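Trosgate toy library reviews its play kitchen

Shares 7 | Comments 5

The Trosgate Toy Library has completed a review of its play kitchen collection, which is lent to nurseries and childminders across Latimham. The library's coordinator spoke to us in November, at the close of the exercise.

The collection holds almost 300 items, all of which were checked for damage and sorted again. "Sets had become mixed over time," the coordinator said. "A nursery would ask for a tea set and receive plates from one and bowls from another."

Borrowers were consulted on what they used most. Food and crockery came first. "Children want something to serve and something to serve it in," she said. "A bowl without food is soon left on the floor."

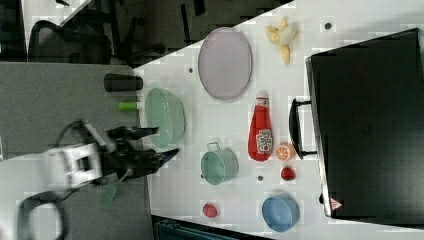 Bowls, a plate, a pot and food on the sorting table, beside a black case.

Colour is now given more weight when sets are made up. The coordinator explained that staff often ask children to find the red fruit or the blue bowl, and that pale shades are useful once the stronger colours have been learned.

The loan period remains 60 days. Borrowers are asked to return each set complete and to report breakages at the desk. "We would far sooner be told," she said. "A missing lid can usually be replaced."

Related items
Hedov Road nursery extends its garden
Eberhard Hall: winter opening hours
Latimham childminders' forum: notes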